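The woman who writes the last page: a conversation about obituaries 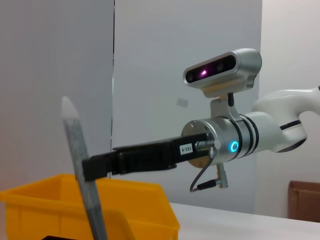 11/28/19 | Words and interview: the Letitz Review, community pages

When I telephoned to ask for this interview, she asked me first who had died. I said that no one had died, I only wanted to talk. There was a small silence and then she laughed. "Then come in the afternoon," she said. "The mornings are for families."

She has written death notices and obituaries for the people of Lestmont and the villages near it for six years. She is paid for it, not much, mostly through the Tomić funeral home, which passes her number to families who do not know how to begin. Sometimes the families find her by themselves. She asked that I do not print her name. Her work is not signed either, and she would like it to remain so.

We sat in her kitchen. She made coffee and put a plate of plain biscuits between us, and she kept her notebook closed under her hand the whole time, as if I might try to read it.

She was a school secretary before. I asked how a person goes from this to obituaries.

"It was my aunt," she said. "When she died, my cousins sent the form to the newspaper. The form has boxes. Born, married, worked, children, church. They filled in all the boxes and everything was correct, and I read it on the Saturday and I thought, who is this? My aunt kept bees in the churchyard without permission. She sang very loudly and very badly. None of it was there. So I wrote another one, only for the family, and we read it at the lunch. Then a neighbour who was at the lunch asked me to do her husband's."

The first paid one came the next February. She remembers the month because the road to Storon was closed by snow and she had to do the whole interview by telephone, with a widow who was a little deaf. "I was shouting in my own house, 'What did he like to eat?' My son came down the stairs to see if I was well."

I wanted to know what she asks people. I expected that there would be a list, and there is one, but she uses it only at the end, for the dates and the spelling of names. She begins with something else.

"I ask them what was in his pockets. Or in her handbag. People always know this, because they have just been through the coat. They say, oh, string. Peppermints. A pencil from the hardware store, a bus ticket. And then they are talking and I don't need to ask so much. The string was for the tomatoes, and the tomatoes were for the neighbours, and there was a quarrel with one neighbour that lasted for years, and so on. I write as fast as I can."

The quarrel, she told me, usually does not go into the text. I asked who decides this.

"The family decides. I can say what I think. I say it one time." She turned her cup a little on the saucer. "There was a family who wanted to leave out the first wife. She was the mother of the two eldest children and she was alive, she lived in the next street. I said, if you leave her out, everybody will read only that she is missing. They thought about it over the night and they put her in. With another family I said almost the same thing and they did not agree, and so it was printed without. It is not my father."

The cost is also a matter. The newspapers in the district charge by the line for a notice, and she has seen many families cutting out words at the funeral home desk with a pen. She advises them to buy the short notice, with the time and place of the service, and to keep the long text for the printed service sheet or for the website of the funeral home, where the length makes no difference. Some older people do not accept this. For them it has not happened until it is in the newspaper.

"My mother was like that," she said. "She read the deaths before the front page. She cut them out and put them in a biscuit tin, people she knew and also people she did not know, if she thought it was well written. I still have the tin. When I am stuck, I go and look in it. The old ones are so short! A man has a whole life and he gets six lines. But they are good lines."

I asked if I could see the tin. She said no, in a friendly way, and took another biscuit.

The longest life she has written was that of a woman who died at 101. One would think there would be too much material, but it was the opposite. Everyone who had known her as a girl was gone, and her children could speak only of the second half.

"They knew her as a grandmother. They said she was quiet, she liked cards, she liked her chair by the window. I asked, and before? They looked at each other. Then the youngest daughter remembered that there was a swimming medal in a drawer. None of them had ever asked about the medal." She went to the library in Letitz and sat with the old newspapers for most of a week. She found one small report of a race across the lake at Storon, with the woman's maiden name spelled wrong. "It was two sentences long. I put it in the first paragraph. Her son called me afterwards and he could not really talk, he only said thank you and put down the telephone."

She does not like certain words. She will write "passed away" if the family prefers it, but on her own she writes "died." She does not write that somebody lost a battle. She is careful with "beloved," which she says has been used so often that it is like a coin where you cannot see the head any more. And she is not fond of "he never complained."

"In all this time I believe it perhaps two times," she said. "I had one lady, married 56 years, and I asked her, did he complain? She said, 'All day long. I can't stand how quiet it is.' I asked her if I may use it. She said yes, and then she called me in the evening and said no, and in the morning she called and said yes again. So we used it. People cut that one out, I was told. They had it on their refrigerators."

I asked about mistakes. She did not want to answer at first, and she stood up to wash a cup that was already clean.

"A grandchild," she said after a while. "I left out a grandchild. There were many of them and the list was given to me by telephone, and I read it back, and still one was missing. He was nine. His mother said he looked for himself in the newspaper with his finger." Since then she takes all names in writing, and she sends the text back to two different people in the family who must both answer before she lets it go to print. It makes everything slower, and the funeral home sometimes calls to ask where it is. She lets them call.

There are also families who do not have good things to say. I had wondered about this more than anything else, and I asked it probably too directly.

"Yes, of course there are," she said. "You think everyone who dies was nice? Then I keep to what he did. He was born here, he drove the milk truck, he built the house on the hill road with his own hands. If nobody says to me that he was loving, I don't write that he was loving. The family reads it and they are relieved — I can see it. They were afraid that I would make them lie. One daughter said to me, 'It is fair.' I was prouder of this than of many nicer letters."

It was getting dark by then, and the telephone had rung more than once in the next room. She let it ring, but I could see that she was listening to it. I asked whether she has written her own.

She has started it. She keeps it in the back of the notebook and it has, she says, a good beginning and no middle. Her son has instructions not to add any adjectives. She has asked the printer who does the service sheets to save for her the cream-coloured paper and not the grey, because the grey makes everyone look as if they had been ill for a long time.

And what would they find in her pockets?

She emptied them on the table to see. There was a handkerchief, a key to the church hall that she should have returned in the summer, and a folded piece of paper with a telephone number and the word "accordion" on it.

"That is tomorrow," she said. "I don't know yet if he played it or if he hated it."

Then the telephone rang again and she got up to answer it, and I found my own coat.

Comments

Lakeside reader
She wrote my father's. I had not thought about his pockets until she asked. It was toothpicks and a tape measure. Thank you for this article.

hillroad
Very nice piece, but the race at Storon was not across the lake, it was along the shore from the boathouse to the mill and back. My grandmother swam in it too and came last.

Community pages
Thank you, hillroad. We have only the newspaper report to go by and it says "across," but we would be glad to hear from anyone who has a programme or a photograph from those races.

M., Lestmont
Is it possible to have her write one while the person is still living? My mother is well and would like to check it.

former pupil
If this is the school secretary I think it is, she once found my lunch money inside the piano and never told my parents how it got there. Please greet her from me.

hillroad
I asked my uncle and now he says across. I leave it to others.

Last updated in February with a reader's correction to the name of the hill road, which has been removed.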